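The Nerdale Bus

My grandmother left me 3000 dollars and a remote control. The money I understood. The remote came in a bread bag with a rubber band around it, and she hadn't owned a television since I was in school!

So I did what anybody would do and pointed it at things. The toaster, the ceiling fan, the neighbor's garage (sorry, neighbor). Nothing. I put in new batteries and walked all over her apartment on Jindora Street, pressing and feeling dumb – I'm 68 myself, I should have better ways to spend an afternoon.

Then I took it on the bus to Nerdale, the number 9, which she rode every week of her life and would never tell us why. 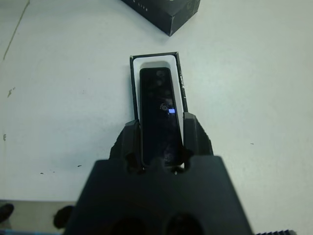
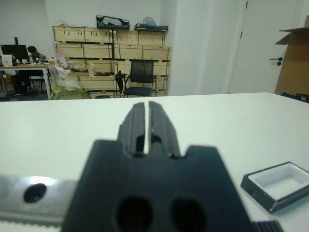

2. The Last Stop

The bus lets you off by the old Aguiar bakery, and then you've got 30 minutes before it turns back. I bought a roll. I sat on the bench with the remote in my lap and pressed the button in the middle, mostly to have something to do with my thumb.

Across the street, upstairs, a window lit up. I pressed again and it went dark. On, off, on. I was laughing out loud by then, all by myself with crumbs on my coat.

After a while the curtain moved and an old man looked down at the bench. He had his good shirt on, buttoned right to the top. He looked at me for a long time, and I could see him working out that I had her chin.

Then he held up a coffee pot and pointed to the door.

I let the bus go.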